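The Slow Bread of Fitzsimmons Street

July 3, 2018

By the time the lights come on at Kanov, the little bakery on the corner of Fitzsimmons Street, the dough has already been resting for most of a day. I had always thought of bread as something you made in a morning, the way my grandmother did, with the radio going and flour on every doorknob in the house. At Kanov they start the rye the afternoon before, and they talk about it the way other people talk about a houseguest who needs a nap and shouldn't be bothered.

The starter came over from a village called Jernotero, in a jam jar wrapped in a wool sock, and it has been fed every day for 62 years. It lives on a shelf by the back door in the cooler months, and in May it moves down to the cellar, where it stays until the leaves turn. I was allowed to smell it (sour apples, mostly, with something like wet hay underneath) and then the lid went firmly back on.

I should say that I came to write about the cake. Plenty of people do. The poppy seed roll sells out before nine, and there is a honey cake with so many thin layers that I gave up trying to make it at home after one very long Sunday's worth of dishes and a pan I had to throw away. But I kept getting handed slices of rye while I waited, with cold butter and a pinch of salt, and somewhere in the second slice the cake went clean out of my head.

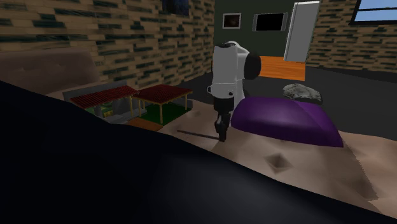
The oven holds 30 loaves at a time, and it's an old, stubborn thing with a hot spot at the back left. Every baker who has worked there knows to turn the loaves halfway through, and every baker has a slightly different idea of when halfway is. You can tell, the regulars say, whose morning it was by the color of the crust. I like mine dark, almost bitter, and I've learned to ask for it by pointing.

Up the hill in Purari, where the farmers' market sets up beside the old mill, the same rye goes for 2 dollars more and is gone just as quickly. I bought a loaf there anyway, having eaten all of the one I'd meant to carry home. It keeps beautifully, wrapped in a dish towel, and by the fourth day it makes the best toast I know, with plum jam if you have any left from last summer.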